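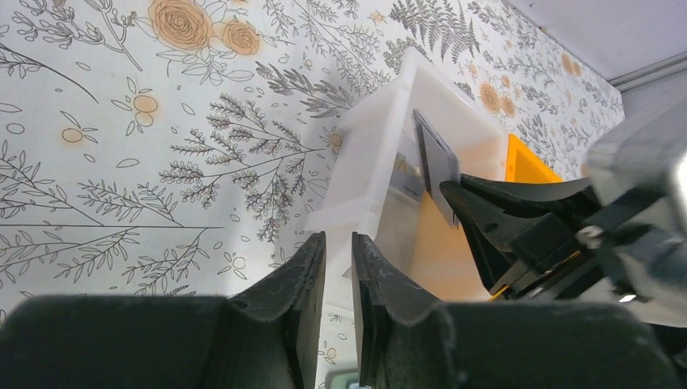

Patterned cloth or plain for sorting demos?

Posted by tasness_bench

Hi all! I've started recording teleop demos for my two-arm setup. The task is sorting odds and ends into little plastic bins: cards, a photo album, bits from a poker set, that sort of thing. I've done 115 so far and my evening sessions are getting quicker, which is lovely, but I've had a wobble about the tablecloth. It's white with grey ferns and orangey blossoms all over it, and the wall paper is just as busy. Some of my bins are see-through-ish, so the pattern shows through the sides too. Do I carry on, or swap to something plain before I've sunk the whole of April into it?

Reply from Covadonga V

Swap it, please. I did almost 400 on a flowery cloth for the Durnetti arm and the policy went after the flowers. Milky plastic on a leafy print is about the meanest thing you can give a small wrist camera. A flat card in a white tray is the one I'd worry over most.
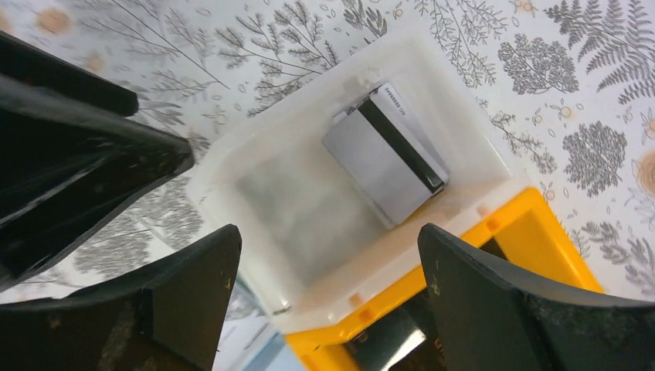

Reply from rajitha_s

I'd go the other way, sorry Covadonga! Were yours all on the same cloth in the same spot? Mine at Sikder were, and that was the whole trouble. Once I'd turned the cloth and shuffled the bins every 16 demos it calmed right down. A plain table gets you a robot that only likes plain tables.

My bigger question is what you're doing with the bendy things. Albums are horrid. The covers flop, the sleeves shine, and if there's a tab sticking out I always go for that first.

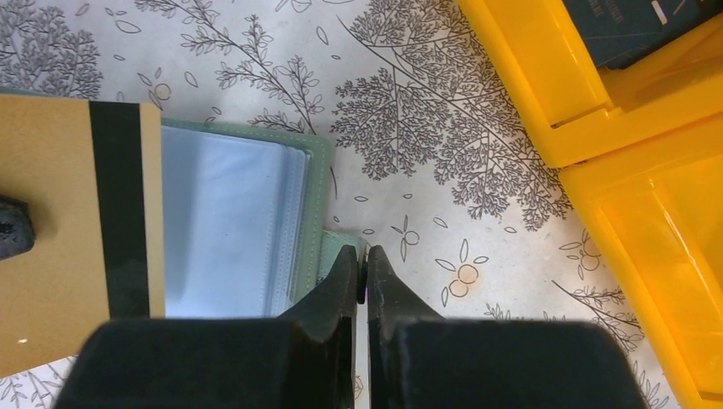

I also keep the slow ones, as long as the thing ends up where it should. I did chuck out my slow grasps once and the arm got terribly snatchy, so back in they went.

Reply from Covadonga V

Same cloth, but I did move things about. Not as often as every 16, I'll give you that. I still say get one task working on plain and then bring the ferns back. And I bin anything with a regrasp in it, I don't want it learning my dithering.

Reply from tasness_bench

Oh dear, I've kept all my dithering. There's a lot of it around the poker case, because the chips and dice and card boxes sit so close together and I keep changing my mind about the approach.

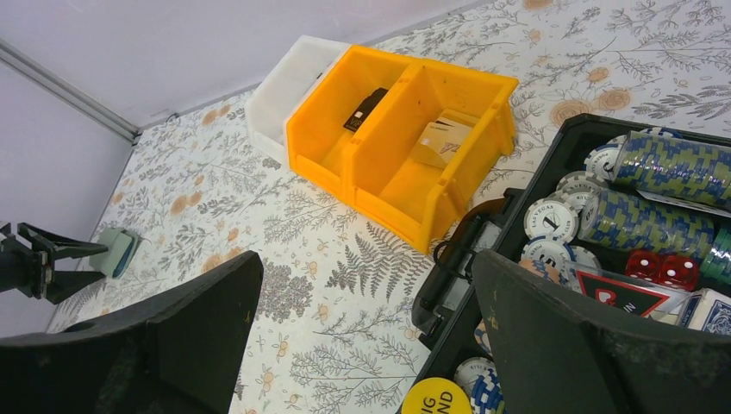 I think I'll do half and half: cloth stays for the next batch, with Rajitha's shuffling, then a plain sheet for the one after, and I'll train on each and see. Does anyone know if Flomatari lets you tag demos by background? I've been typing it into the notes box by hand like a fool.

Reply from rajitha_s

It does, under session labels. Do it now while you've only got 115, I had 2,996 to go back through and I'm still cross about it.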